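The Jiturier Card

Dalia Tazi had drawn dragons for Zilley since 1995, and she was tired of wings. So when the brief for card 351 came through in May and said only "Jiturier, river spirit, no wings," she cleared her desk and made a pot of tea.

The Pandine card game had a rule for everything. Art had to read at the size of a thumb. No red within a centimetre of the name bar. Jeferson Rezende, who wrote the rules text upstairs, had a rule of his own: he wouldn't look at a sketch until he'd settled what the card did.

"What does it do?" she asked him on the phone.

"Costs nine. Returns a card you've lost."

"Nine's a lot."

"It's a good card." 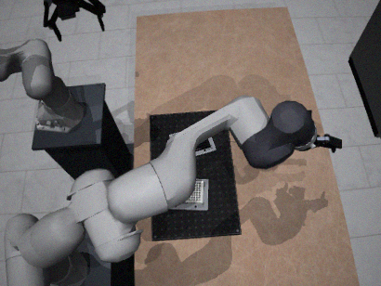 She drew a heron first, then an old woman with a heron's neck. Neither was right. On the third day she drew her grandfather's boat with the oars shipped and something grey sitting in the stern, and she left the face out of it.

Jeferson came down to see it, though he'd said he wouldn't. He stood behind her chair with his coat on.

"Where's the spirit?"

"In the stern."

"Kids will think it's a sack."

"Then they'll think it's a sack."

He took a copy upstairs. An hour later he rang to say he'd changed the cost to 10 and taken out a line of text so there'd be more room for the water.

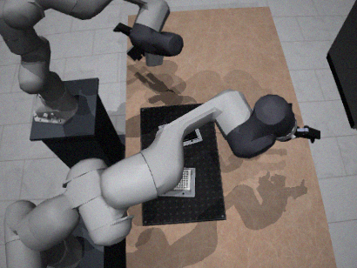

The proofs came back from Brandão, the printer, with the greys gone green. Dalia sent them back. The second lot were too dark and she sent those back as well. The woman at Brandão was polite about it both times.

The third set was fine. Dalia cut one card out with scissors, rounded the corners by hand and put it in the colour folder with the others. Then she went up to Jeferson's office, where he was eating a sandwich over his keyboard.

"What's 352?" she said.

He wiped his fingers and looked at the list.

"Dragon," he said. "Sorry."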